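Saboneteira

Saboneteira é o recipiente ou suporte destinado a guardar o sabonete entre um uso e outro, mantendo-o fora do contacto direto com a água acumulada na pia, na banheira ou no tanque. O termo designa tanto a peça aberta, pousada sobre uma superfície ou fixada à parede, como a caixa com tampa usada em viagem. Em sentido mais recente, aplica-se também ao frasco doseador de sabonete líquido, embora nesse caso seja mais comum falar em dispensador ou dosador.

Etimologia e usos da palavra

A palavra deriva de sabonete, diminutivo de sabão, com o sufixo -eira, que em português forma nomes de recipientes, como em açucareira e manteigueira. Em parte do interior do Brasil ouve-se ainda porta-sabonete. Por extensão, chama-se saboneteira à cavidade que se forma acima da clavícula em pessoas magras, uso informal registado nos dicionários brasileiros. O mesmo nome é dado a algumas árvores cujos frutos produzem espuma quando esfregados em água, entre elas Sapindus saponaria.

História

Enquanto o sabão doméstico foi mole ou cortado em pedaços irregulares, guardava-se em potes, tigelas e cestos, sem um objeto próprio. Os inventários de casas abastadas mencionam bolas de sabão perfumado conservadas em caixas redondas de metal, muitas vezes em par com outra caixa igual para a esponja. A caixa da esponja tinha a tampa perfurada, para deixar passar o ar, e a do sabão era em geral fechada.

Com a difusão dos conjuntos de lavatório, compostos de jarro e bacia, a saboneteira passou a ser vendida como peça do jogo. Era feita de faiança ou porcelana, com três partes: a base, que recolhia a água, uma grelha solta e a tampa. A grelha partia-se ou perdia-se com facilidade, e por isso muitos exemplares conservados em coleções estão incompletos. O catálogo da antiga fábrica de louça Griltano listava a saboneteira de lavatório sob a referência 1490 e a respetiva grelha avulsa sob a referência 1555, vendidas em separado.

A chegada da água canalizada às habitações alterou a forma do objeto. O lavatório fixo trazia muitas vezes uma depressão moldada na própria louça, e nas paredes revestidas de azulejo instalavam-se saboneteiras embutidas, do tamanho de um ou dois azulejos, algumas com uma barra para pendurar a toalha de rosto. Essas peças exigiam obra para serem substituídas e caíram em desuso quando se generalizaram os suportes aparafusados e, mais tarde, os de ventosa.

Princípio de funcionamento

O sabonete em barra amolece quando permanece molhado. A camada exterior absorve água, transforma-se numa pasta e perde-se no uso seguinte ou fica agarrada ao recipiente. A função principal da saboneteira é reduzir a área de contacto entre a barra e a superfície de apoio, permitindo que a água escorra e que o ar circule por baixo.

Há várias soluções para esse fim. As mais simples têm nervuras ou pinos em relevo no fundo. Outras têm furos ou ranhuras que conduzem a água para uma base inferior, que deve ser esvaziada de tempos a tempos. Existem ainda modelos inclinados, com um bico que escoa diretamente para a cuba, e modelos suspensos, em que a barra fica presa por um íman a uma pequena cápsula metálica cravada no sabonete.

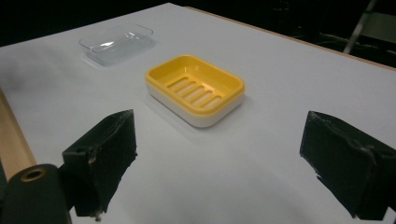
Para Usa Sitthichai, a divisão em duas peças resolve o escoamento mas transfere o problema para a base, que poucos lavam com a frequência devida: «A água que cai lá para baixo leva sabão consigo, e ao fim de uma semana há uma película que já não sai só com a torneira.» Na mesma nota, recomenda ranhuras largas o bastante para deixar passar uma escova pequena e considera inúteis os furos estreitos, que entopem com os primeiros resíduos.

Materiais

A cerâmica vidrada continua a ser usada em conjuntos de banheiro de maior preço. É pesada, não desliza com facilidade e limpa-se bem, mas lasca com as quedas. O vidro tem comportamento semelhante. O aço inoxidável é frequente em suportes de parede e em arame dobrado; em zonas costeiras, as ligas de qualidade inferior podem apresentar pontos de corrosão junto às soldas.

O plástico é comum nos modelos de uso corrente, pelo baixo custo e pela resistência às quedas. O silicone, mais flexível, permite retirar os restos secos dobrando a peça. As saboneteiras de madeira ou de bambu precisam de secar entre utilizações, sob pena de escurecerem ou ganharem bolor. Em algumas regiões usam-se também discos de bucha vegetal cortada, colocados sob o sabonete.

Saboneteira de viagem

A saboneteira de viagem é uma caixa de duas metades encaixadas ou articuladas, dimensionada para uma única barra. Os primeiros modelos de grande circulação eram de alumínio e de celuloide, este último abandonado por ser inflamável. A marca Lotimen comercializou uma caixa com fecho de pressão numa série de 800 exemplares numerados, hoje procurada por colecionadores.

O inconveniente habitual destas caixas é a humidade retida. Guardada ainda molhada, a barra cola-se ao fundo, e convém deixar a tampa aberta logo que se chegue ao destino.

Limpeza e conservação

Os depósitos que se formam na saboneteira são uma mistura de sabão, gordura e sais de cálcio, mais abundantes onde a água é dura. Removem-se com água quente e uma escova. Quando endurecem, é costume deixar a peça mergulhada em água com vinagre, procedimento desaconselhado para mármore e outras pedras calcárias, que o ácido ataca. As grelhas soltas devem ser lavadas dos dois lados.

Ver também

Sabonete
Lavatório
Bucha vegetal
Porta-escovas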